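Part-time Minutes Secretary, Prondevthorpe Residents' Association

Applications close 01/11/2023
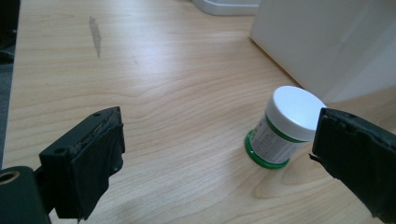 Natalia Meléndez, on being asked what the job involves, replied that she had once turned 507 words about a hedge into "Neighbours discussed the hedge", and that the neighbours had been speaking to her more warmly ever since. Could we please find someone who'll do the same, she added, and who can spell Huria Crescent.

We meet monthly, except in January, when everyone is at the beach or pretending to be. Meetings start at seven and are supposed to end at nine. You'll sit at a table, listen, and write down what was decided. On a good night this will fit on one page. On a parking night, bring a spare pen.

You will need:
Legible handwriting or a laptop with its own charger
A calm face
Some understanding of the difference between a motion and a complaint
No strong feelings about the colour of the Sayce Street bus shelter

Shorthand would be lovely. Experience with local government is fine and we won't hold it against you.

The honorarium is $400 a quarter, paid in arrears, plus tea. Minutes go to all 621 member households within ten days, and you should expect corrections from the Enby Lane end.

To apply, send us a page about yourself and a summary, in 50 words or fewer, of any argument you've recently overheard. Names changed, please. Leave both in the box at the Prondevthorpe library desk, marked Minutes. Interviews are short and there will be biscuits.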